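The Guest Room, One Pile at a Time

19 May 2019

The guest room at our place has not held a guest since January. It has held everything else. Clean laundry goes in there to be folded, gets tired, and stays. Last weekend we went in with two baskets, a roll of trash bags and the belief that it would take until lunch.

What follows is the gallery of that weekend. One picture, plus a good many captions for the ones that came out too dark to post. I have left the captions in because I had already typed them, and because the guest room deserves a complete record.

The house rules were simple. Everything comes out of the closet. Everything goes onto the bed. Nothing goes back in until it has been folded, hung, or looked at sternly. The bed in question is a double with a pink flowered bedspread from Colmont, bought on clearance by a person who was feeling optimistic about color.
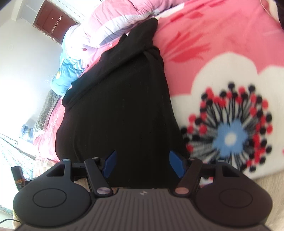
Filed under: Bedroom / Laundry / Black Things

Black cloth, crumpled, on pink bedspread. Every household has a layer of these. You lift one and you have made a decision, or at least you have postponed it to a different surface. The big white flower on the right, with the pale blue middle and all those black lines bursting out of it, is the part of the bedspread that guests mention at breakfast.

The captions without pictures

The closet, before. A solid wall of coats. The rail is a Wevik, rated for more than we gave it credit for. It had developed a smile in the middle.

The closet, during. Same coats, now on the floor. We called this progress and had a sandwich.

The sock summit. Some 204 socks, sorted by color, then by thickness, then by how much we cared. Pairs went in the drawer. Singles went in a shoebox marked "pending," where they join the singles from last time.

The T-shirt wall. Folded in thirds and stood on end like files, which looks wonderful and lasts until you want the one in the back.

The fitted sheet. Two adults, one sheet, 10 minutes. It is now a ball. It is a neat ball. We put it under the flat sheet, where it can't upset anyone.

The scarf situation. I own one scarf that I wear and a family of others that I keep in case the first one gets lonely. They went on the Skatimby hanger, the kind with the rings, and the hanger went behind the door, and the door no longer opens all the way.

The tote bag of tote bags. Heavier than you'd think. The one on the outside is from Thammasiri, the noodle place by the station, and has a soup stain in the shape of the noodle place by the station.

The donation stack. It reached the light switch, then shrank overnight when each of us went back for a sweater. We have agreed not to discuss the sweaters.

Under the bed. One slipper, a tape measure, an extension cord, and the jigsaw puzzle we gave up on in January. The box says 1,295 pieces, a strange number even before you start losing them. It went back under the bed, because we are realists about February too.

The floor. Beige! We had remembered it as gray.

The baskets, after. Both empty by Sunday evening. By the next morning one of them had a towel in it, and I would like it known that the towel was not mine.

The bed, after. Cleared down to the flowers, bedspread pulled straight, two pillows where pillows go. It stayed that way through supper. Then the dryer buzzed.

Next gallery: the hall closet, as soon as we can get the vacuum cleaner out of the way of the vacuum cleaner parts.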